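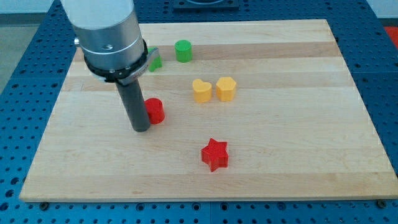

Home Travel Food Weekends Subscribe

Two nights in Lomton, and the long way back

12/06/2021

Left at six, coffee in a flask, wrong turning before we'd even found the main road. Hedvika drove. Hedvika Gajdoš grew up two valleys over from Lomton and still managed to take us through the same village twice, past the same man painting the same gate. He waved the second time.

Lomton is the old market town of the district, though the offices moved down to Dristura years ago and took most of the traffic with them. Good. You can park on the square. You can hear the river from the square as well, which I hadn't expected, and smell it a bit too.

We stayed at the Rozīte, up the hill behind the church. 46 a night with breakfast, shared bathroom, very clean, stairs like a ladder. Breakfast is dark bread, white cheese, plum jam, a boiled egg if you ask the night before. We forgot to ask. Second morning we remembered and got two each.

First day was the ridge walk. 228 steps cut into the rock from the back of the churchyard, then a proper path through beech woods, then nothing much but grass and wind. The sign at the top gives the height as 2252, no unit, and Hedvika says it has to be feet. My legs said metres. You get the whole valley from up there, the river bending round the town, and Dristura as a grey smudge down where it flattens out. We ate our sandwiches behind a wall and came down the road side because my knee was complaining.

Supper at Grukus, on the corner by the bridge. Go early. Seven tables and by half past seven they were all gone and people were standing in the doorway looking at our plates. Trout, potatoes, a cucumber salad with far too much dill for me and not enough for Hedvika. Carafe of the local white, sharp, fine with fish. They dont take cards.

Rained the next day so we did the museum. Two rooms over the library. Saddles, bread stamps, a lot of photographs of floods. The woman at the desk talked to Hedvika for half an hour about somebody's cousin and then let us in for nothing.

The bus from Dristura runs morning and evening, later one doesn't go in December, ask at the station becuase the timetable on the wall is old. By car, fill up before the pass. There is a pump in Lomton but it was shut both times we tried it.

We came home by the lake road, an hour longer, stopped for cherries at a farm gate and ate the lot before the border.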